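Impfpass weg -- so kommt ihr an einen neuen

Stand: Samstag, 7. Dezember 2019

Kurz und knapp, weil gerade ständig gefragt wird. Kita will Nachweis, Arbeitgeber will Nachweis, gelbes Heft nicht auffindbar. Kein Drama, dauert nur.

Was ihr braucht
Ausweis, Versichertenkarte, Liste aller Arztpraxen seit der Kindheit (soweit man's noch weiß). Bei Kindern das U-Heft mitnehmen, da klebt oft noch was drin.

Schritt 1: Richtig suchen
Alte Reiseunterlagen, Mutterpass-Hülle, Ordner der Eltern. Auch einzelne Zettel zählen -- Impfbescheinigung aus der Notaufnahme nach einer Schnittwunde zum Beispiel. Alles mit Datum, Impfstoff und Stempel aufheben.

Schritt 2: Praxen anrufen
Zuerst die jetzige Hausarztpraxis, dann rückwärts. Praxen müssen Unterlagen in der Regel zehn Jahre aufbewahren, manche haben aber viel ältere. Fragen kostet nichts. Praxis geschlossen? Nach dem Nachfolger fragen, sonst bei der Ärztekammer, wer die Akten hat. Am besten nicht Montag früh, da kommt man nirgends durch.

Mustertext für die Mail:
"Sehr geehrte Damen und Herren, mein Impfpass ist verloren gegangen. Ich bitte um eine Aufstellung aller bei Ihnen dokumentierten Impfungen mit Datum, Impfstoff und Chargennummer. Geburtsdatum: ... Damalige Anschrift: ..."

Damalige Anschrift nicht vergessen! Und den Geburtsnamen, falls geändert.

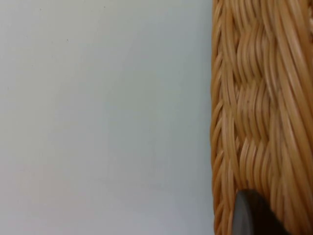 Schritt 3: Andere Stellen
Gesundheitsamt (Schulimpfungen), Betriebsarzt, Bundeswehr, Reisemedizin. In Brelholm läuft das beim Gesundheitsamt über das Zasodico-Portal: anmelden, "Impfauskunft" anklicken, Ausweis hochladen. Formular 54, nicht 99 -- das 99er ist für Gelbfieber, damit landet ihr in der falschen Abteilung. Wer in Bustlow zur Schule ging, muss trotzdem in Brelholm anfragen, die Akten sind seit Juli alle dort. Die Vorgangsnummer notiern, ohne die findet am Telefon niemand was.

Schritt 4: Nachtragen lassen
Mit allem zum Hausarzt. Der stellt ein neues Heft aus und überträgt, was belegt ist. Nur was belegt ist! "Hab ich bestimmt als Kind bekommen" wird nicht eingetragen. Kann eine Gebühr kosten, vorher fragen.

Schritt 5: Lücken
Was nicht dokumentiert ist, gilt als nicht geimpft. Heißt meistens: nachholen. Eine Impfung zu viel ist nach gängiger Einschätzung in aller Regel unproblematisch, das bespricht aber der Arzt mit euch. Bluttest geht bei manchen Krankheiten (Masern z.B.), bei anderen sagt er wenig aus. Zahlt die Kasse nicht immer.

Danach
Jede Seite abfotografieren, auch die Rückseite vom Umschlag. Kopie seperat ablegen. Bei Kindern das Gleiche.

Bearbeitungszeit im Portal zuletzt zwei bis drei Wochen, vor Weihnachten eher länger.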